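The Sorting Line at Probert: Who Gains When the Arm Arrives?
Work and Society module, group project report, August 2018

1. Why we chose this

Probert packs and returns small household parts for other firms. It has a site at Nurkham with 239 staff, and last October it began planning to hand part of its sorting work to robot arms. The supplier, Villutetti, says its system, called Dellik, "frees people for better work". We wanted to know what the better work was. We read the supplier's material, looked at simulated views of the job and talked to sorters and shift leads on two visits.

2. What the job involves

Sorting at Nurkham goes by colour and program. Each colour is given a program number, the selector has to be set to match, and a check follows before the batch moves on. Staff told us they learn the settings in a morning and stop reading the label within a week. The brochure calls this "low-value repetition". The sorters did not use those words. One said the settings were the easy part, and that the skill lay in noticing when a batch was wrong before it went through. 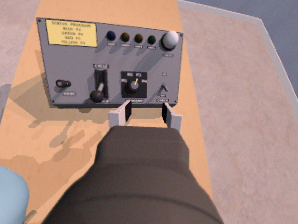
We asked Villutetti who would notice a wrong batch once the sorting was automated. The answer was that the system would flag it. We asked what happens to a batch that is wrong in a way the system has not been told about, and were sent the brochure again.

3. Claims and what we could check

The main claim is that one line with Dellik does the work of 3 people. We could not find out how this was measured. It seems to leave out the time spent refilling bins, clearing jams and restarting after a stop, all of which would still be done by hand. A shift lead reckoned those jobs would take up most of one person's day, and a duller day than they have now.

Picking from a mixed bin is also harder than it sounds. A person feels for a part under other parts without thinking about it. An arm has to be given a tool that suits the part, and Probert handles a lot of different parts.
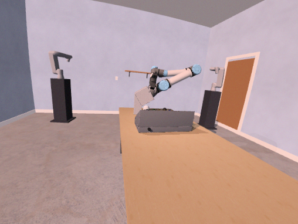
Fig. 2. Simulated work area, with one arm reaching over the bin on the table.

4. What changes for the staff

Probert has promised no job losses for those on permanent contracts. That covers fewer people than it suggests, as 40 of the sorters come through an agency and are not mentioned in the plan at all. Permanent sorters are to be retrained as "line minders" on the same pay. The training lasts one day. Several people asked us whether minding would count as skilled work at the next pay review, and we could not get an answer from the managers either.

Breaks were another worry. At present sorters swap places when their hands get tired and talk while they do it. The draft rota has minders working alone.

5. Limits of this report

We sent out 100 questionnaires and got back far fewer than we hoped for, mostly from the day shift. We did not see a working line. Our views of the arms come from simulation, and a simulated room tells you little about noise, dust or a late delivery. We would want to go back once Dellik has been running through a busy season, and to speak to the agency staff if they are still there.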